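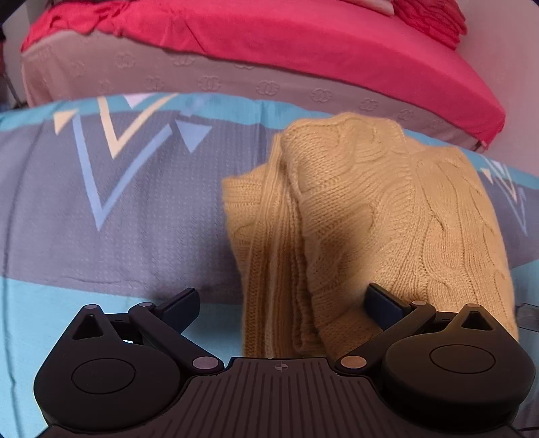 Zetero Fund, equipment stream
Progress report: upkeep of the Lo hand-held gripper pair, Jimaswood
Submitted 28 Oct 2024

1. Status

Both Lo units are back in service and recording garment folds. The period began in July with one unit on the bench for excess play in the finger linkage. It was returned to use after the pivot pins were replaced. The second unit was kept running throughout and had its pins changed afterwards as a precaution. The work remains within the approved scope, and no change to the end date is requested.

2. Linkage and pivots

Each finger is carried on a pair of linkage arms, and wear at any one pivot shows up as an error in the measured jaw opening. On the worn unit the tips could be rocked by hand with the trigger held still. Two causes were found. The pin bores in the left housing had opened up slightly, and one pin cap had backed off far enough to let the arm tilt.

The left housing was reprinted and the right housing was kept. New pins from Vedus were fitted to both sides. The first set was a little tight and the fingers did not return to full opening on their own. The bores were reamed by hand and the pins refitted with a thin film of dry lubricant. Oil is no longer used on either unit. It collects lint, and knitwear is among the worst sources we handle.

After refitting, the unit was opened and closed 1335 times on the bench with the jaw reading logged. The reading at full close stayed inside our limit for the whole run. The reading at full open drifted early on, then settled once the caps had been retightened. Retightening has been added to the fitting procedure.

3. Jaw opening calibration

The jaw opening is worked out from the position of the fingers in the camera view, so the camera mount and the finger pivots have to be treated as one assembly. In the past the two were serviced separately, and a correct linkage was sometimes paired with an old calibration file. The procedure now calls for a fresh file after any work on pins, fingers or mount. The file name carries the housing number.

Calibration is checked with a set of spacer blocks at the start of each recording block and again after every 30 folds. A unit that fails is set aside and its folds since the last good check are marked as suspect. In this period 166 folds were marked. Most date from the week before the loose cap was found. They will stay in the archive with the mark and will not be counted toward the target.

4. Work on thick knits

Cable knit has been the hardest material for the tips. The raised cords prevent the pads from sitting flat, and a sleeve folded over the body gives several layers of uneven thickness. Operators squeeze harder to compensate, and that load goes straight into the pivots. Sleeve folds on the mustard cardigan are done with both units on the garment. The blue textured pads are inspected for lifted edges before a knitwear block and brushed clean after it. 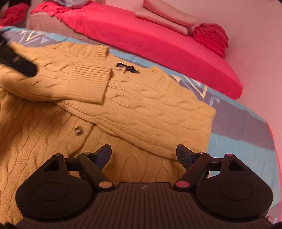
Kerttu Rissanen asked whether the wear would be better dealt with by a stiffer finger, and whether reprinting housings each time was good value. She also wanted the pad changes costed separately from the pins.

A stiffer finger was tried on the bench. It reduced bending at the tip but passed more load to the lower pivots, where play had already been a problem, so the present finger is being kept for now. On the second point, a reprint costs little in material, but the strip-down and recalibration take most of a working day. Metal sleeves pressed into the bores would allow the pins to be changed without a new housing. A trial housing with sleeves has been drawn and is waiting to be printed. Pads will appear on their own line from the next claim.

5. Open items

The spare finger set is incomplete. Vedus has confirmed the arms but has given no delivery date for the caps.

The cable exit on one unit still needs a proper strain relief. Tape is in use at present and is checked at each start-up.

The written fitting procedure is at version 4. The section on cap torque is in draft, pending a driver that reads low enough to set it.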